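Search this blog
Search

Gravel paths, finally!

I have wanted a gravel path down the side of the house ever since we moved to Lornby, and this summer I got it. I love the crunch. I love it so much that I go out to the trash cans by the long way now, past the rain barrel and back again.

The old path was a strip of mud with stepping stones that had sunk at different angles. I pulled those up, dug down to firm soil, and put in steel edging from Skandex (bendy enough to follow the curve by the hydrangea, stiff enough to stay where you hammer it). Then landscape fabric, then a crushed base 2 inches deep, tamped until my arms buzzed.
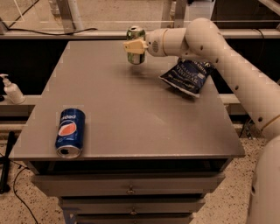

Last changed: June 29, 2024

For the top layer I went with pea gravel from Navickas, the honey-colored one. The whole order came to $349 with delivery, and they tipped it right by the gate, so wheeling it in was the easy part! My neighbor Kazimiera Głowacki had told me to wet the base before tamping, and wow, what a difference. The dry end I did first still feels a bit soft underfoot and I may lift it and redo it in August.

Next up is the front. I'm torn between more gravel and clay pavers laid in a herringbone, like the ones on the lane over in Sturosside. Pavers mean cutting, and I have never cut one, but I did draw the whole thing out on graph paper last night and it looks wonderful. If you've done herringbone around a curve, please tell me how you handled the edges.

133 shares
110 comments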